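Course 311: Introduction to Interior Surfaces and Finishes
Handout 5: Wall Panels, Reflectance and Cleaning

Scope of this handout

The following notes accompany the lecture on wall panels in small rooms and enclosures. Students should read them together with the chapter on light-colored finishes in the course reader. Material marked for review will be covered in the written assessment at the end of the term.

1. Terms

A panel is a flat unit fixed to a wall or frame as a finished face. A lining is the complete set of panels within one space. In this course the word "decorative" refers to any panel carrying a pattern, relief or printed design, whether or not it also protects the wall behind it.

The term "field" is used for the main area of a panel. The term "margin" is used for the strip at its outside edge, where most damage occurs.

2. Reflectance

A surface returns part of the light that reaches it. Pale, smooth surfaces return more than dark or rough ones, and a pale floor can raise the light level on the lower half of a wall by a noticeable amount. Students often overlook the floor when planning a lining. It should be entered on the worksheet before any wall values are recorded.

Color also travels. A tinted floor will lend some of its tint to a white wall, most strongly near the base. Where an exact wall color is required, samples must be viewed upright, in position and over the intended floor. Samples laid flat on a desk give a poor result.

3. Pattern and scale

Small patterns tend to merge into a single tone at a distance. Large patterns remain distinct but may be broken at corners. The designer should decide at the start whether the pattern is to run through the corner or to stop at it, and should show that decision on the drawing.

In the Treltgate exercise, students prepared a lining for a waiting room with three corners and one open side. The most common error was to begin at the left corner and let the remainder fall where it would be seen from the entrance. Full panels should be placed at the entrance view, with cut panels assigned to the least visible wall.

4. Fixing and joints

Panels may be fixed with adhesive, with clips or on battens. Clips allow single panels to be removed and are preferred where services run behind the lining. Joints should be left open by the amount stated on the product sheet – closing them by hand on site is not acceptable.

Drawing 1113 in the Fulton set shows a clipped lining in section. Drawing 2274 shows the same wall with battens. Compare the depth of the two and note the effect on door trim.

5. Decorative panels around a pale floor

An open-topped space with lined walls is a useful case for study, as light enters from above and the floor plays a large part in the result. Consider how the pattern on the walls relates to a plain floor, and where the eye settles first. 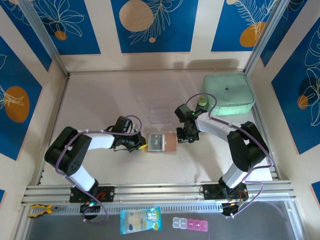

6. Cleaning and upkeep

Dust should be removed with a dry, soft cloth before any liquid is applied. Relief panels are to be cleaned from the top down. Abrasive pads are not permitted on printed faces. A cleaning schedule must be included with every specification submitted for this course.

Preparation for the next session

Read the Camacho specification in full and mark each clause that refers to joints. Bring one panel sample, labeled on the back with your section number.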